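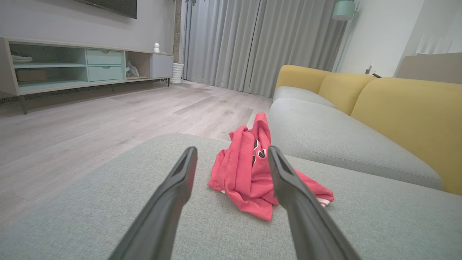

January, club notebook, shirt pickup

Okay, the red shirt! Our Stumier entry has to get laundry off a couch, so that's all we're doing this month. I ran 30 tries with the old grasp code and got 24 lifts, mostly by aiming for the highest fold in the heap (the printed part confuses our edge finder, grr).

Next up:
- drop the closing speed from 100 to 73
- try grabbing by the white trim
- ask the Osetti team how they handle sleeves

Battery two is still on the charger, please leave it there.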